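Moving to a ground floor unit, how do I deal with a landlord who wants the deposit in 2 parts?

Posted in Renting and Leases

Tolell

I am about to sign a lease on a small work unit behind the old Litard building. The rent is fine and the term is twelve months. The landlord wants the deposit split, with half at signing and half when I get the keys, and there is a gap of 90 days between the two dates while the current tenant finishes moving out. The first half is $1,000.

My problem is that the lease only says "deposit payable as agreed." It gives no amounts and no dates. The agent told me over the phone that this is normal and that I can have a receipt if I ask for one. I have rented apartments before but never a commercial space, so I don't know if the same rules apply. I would also like to know what happens to the first half if the other tenant doesn't leave on time.

I can post the wording of section 4 if that helps. It is the only part that mentions money apart from the rent.

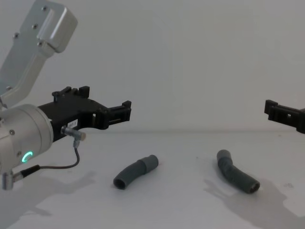

Mahnaz Bagheri
Don't pay anything until the amounts and dates are written down. "As agreed" means whatever the two of you can prove later, and a phone call proves very little. Ask for a one-page addendum, signed by the landlord and not just the agent, that covers the following:

The full deposit and the amount of each part.
The date each part is due.
The date you get the keys.
What happens if the unit isn't available on that date. You want the first part back in full within a set number of days.
Where the money is held in the meantime.

On your other point, the rules usually are different. In many states the deposit laws people know from apartments only cover homes. For a commercial lease you mostly get what the paper says. That includes how long the landlord can keep the deposit after you leave and whether you are owed an itemized list of deductions. Look at your own state's rules or pay a lawyer for an hour. It is a small cost next to a year of rent.

Also check whether rent starts on the signing date or the key date. I signed one where it started at signing and I missed it. I paid for most of March on a space I couldn't get into.

Take photos on the day you get the keys, before anything of yours goes in. Get the walls, the floor, the outlets and the door locks, and email them to the landlord the same day so there is a date on them. Take another set once you are moved in. 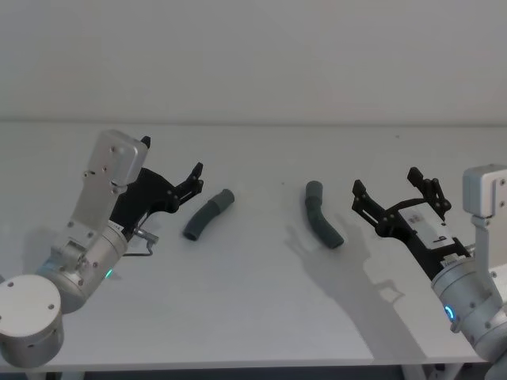
Table against the back wall, wall left bare.

Stindine
Split deposits are pretty common, I wouldn't worry about it. Just get the receipt.

Tolell
Thanks both. I asked for the addendum this morning and the agent said she would have to check with the owner. Rent does start at signing the way it is written now, so I have asked for that to be changed too.

Mahnaz Bagheri
Good. If they agree by email, still wait for the signed page. And make sure section 4 refers to it, or they can say the lease stands on its own.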